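Borport Two-Dial Bread Box and Warming Plate Set – Review
Reviewed by Mwanahawa Minja
16 December 2025

I bought the Borport set in March to replace an old tin that let everything go stale overnight. It comes with a lidded bread box and two plates meant for reheating. I paid 444 for it with delivery, which is on the high side for what you get.

The box is the better half. The lid closes with a quarter turn and stays put. There are two small dials on the side that open and close the vents. With both closed, soft rolls keep well for two days. With both open, a crusty loaf holds its crust but the inside dries out by the second morning. I leave one open and one closed most of the time and have stopped fiddling with it.

Cleaning is simple. The base tray lifts out and crumbs go in the trash. The lid has a groove that collects flour, and I use an old toothbrush on it. The Cumen box I had on loan before this one had no groove, but its lid was looser.

The plates are ordinary. They stack, they don't slide on the counter, and they fit in the bottom rack of the dishwasher. The rim is a little low for anything with sauce. Makis sells a deeper one under the Lã name that I would pick for leftovers.

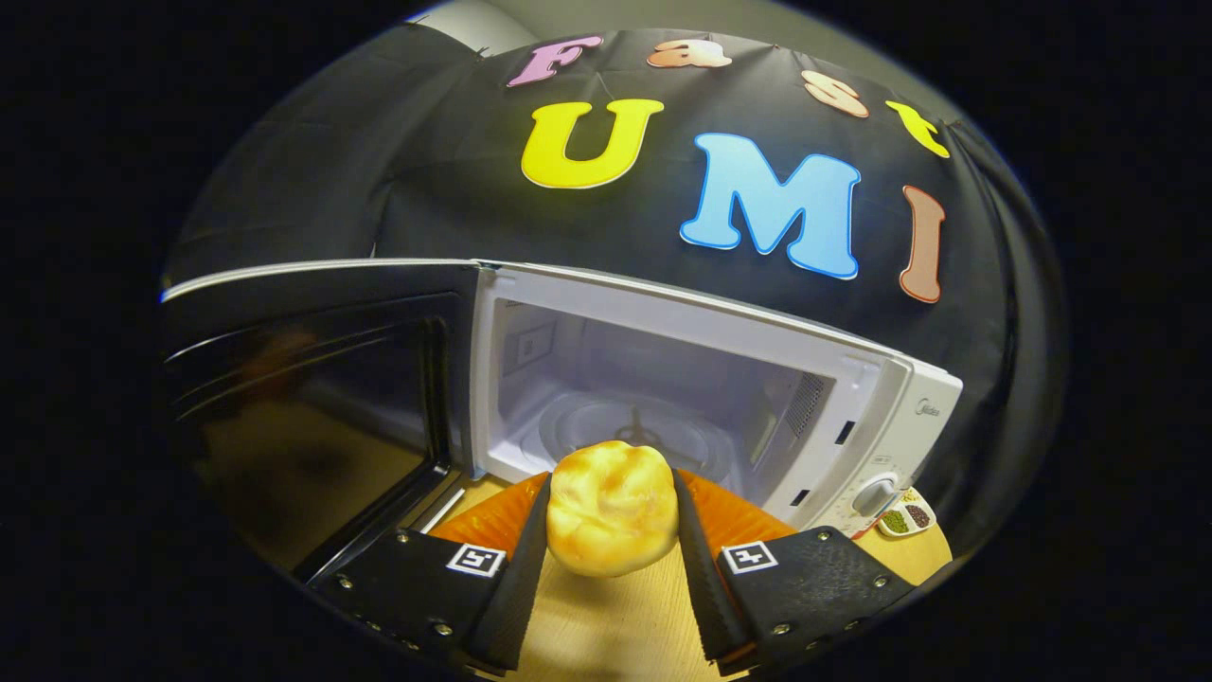 Reheating rolls is what I use the set for most. I go with 50 percent power and short bursts, and check the middle each time. A round golden bun is held in front of the glass turntable in a white Midea microwave, and the plate can wait on the table until the bun is done. Full power makes the bottom tough. A bun that has been in the box overnight needs less time than one from the freezer – start low and add more if the center is still cool.

My complaints are the price and the instruction sheet, which is one page of very small type and says nothing about how to refit the dials after washing. They push in with the notch facing down.

Good box, average plates. I would buy the box again if it were sold separately.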